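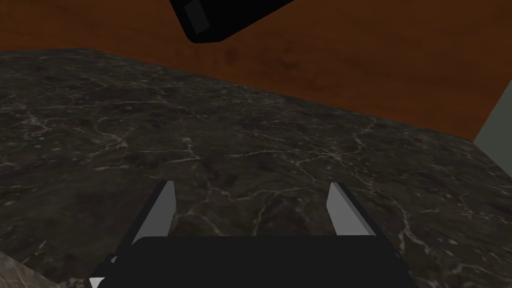

Kitchen robots still slow at clearing the counter, Verbridge trial finds
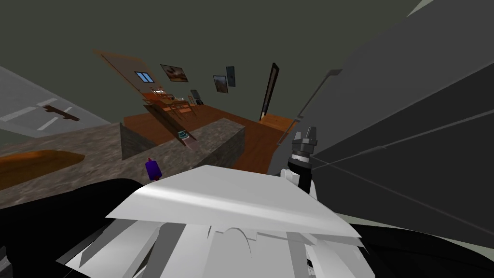 2 min read

A two-armed robot can find its way around a kitchen, but it is a long way from being left alone with one. So says a report released Saturday by Verbridge, a research firm that tests household machines before they go anywhere near a store.

The firm ran 3,368 attempts at everyday kitchen chores in a simulated home. The jobs were short ones: pick up a bottle, move food off the counter, open a drawer, put something away. The robot finished 1,511 of them without help or a restart.

Most of the failures were small. The hand stopped short of a handle, or closed too early, or set an item down where it tipped over. Chores with more than one step did worse than single moves, and the report says a missed grip at the start usually sank the whole job.

"People ask me if it can do the dishes yet, and the answer is no," said Thandeka Jacobs, who led the trial. "It can sometimes move one thing from the counter to where it belongs. That took us a long time to get to."

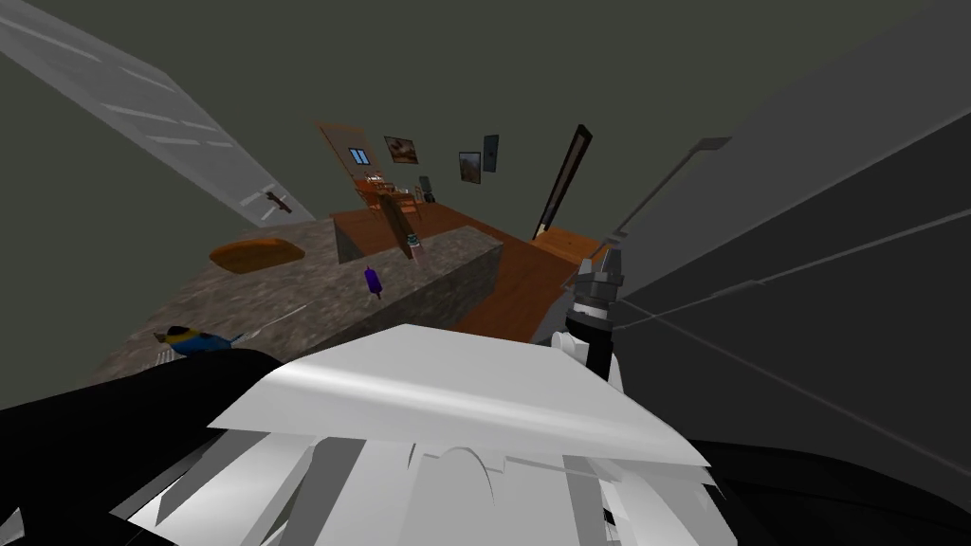

The robot at the granite counter in the simulated kitchen.

Speed was the other problem. A simple pick-and-place took about 9 minutes on the worst runs, with the arm backing off and trying again. Verbridge cut off any attempt that went longer.

Handles were a sore point too. A bar handle leaves only a narrow space for the fingers, and the approach has to be close to straight.
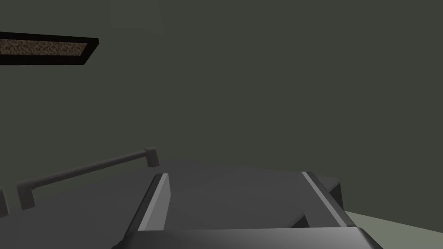
Knobs were harder still, and the team dropped two cabinet chores from the final scoring after the software kept losing track of which door it had been sent to.

Skitero, which supplied the control software, said it expects better results from an update planned for January. The company did not give a price or a date for a home version.

Reshma Mofokeng manages the stockroom at Ngubane, a housewares chain that has been following the work with an eye to shelf stocking. She said the numbers were too low for her to plan around - a worker who dropped that many items would not last the week.

"I'd take one that could face a shelf overnight, even slowly," Mofokeng said. "But somebody would have to stand there and watch it, and then I may as well have them do the shelf."

Verbridge plans to repeat the trial with laundry and bathroom chores added. A test in a real kitchen has not been scheduled.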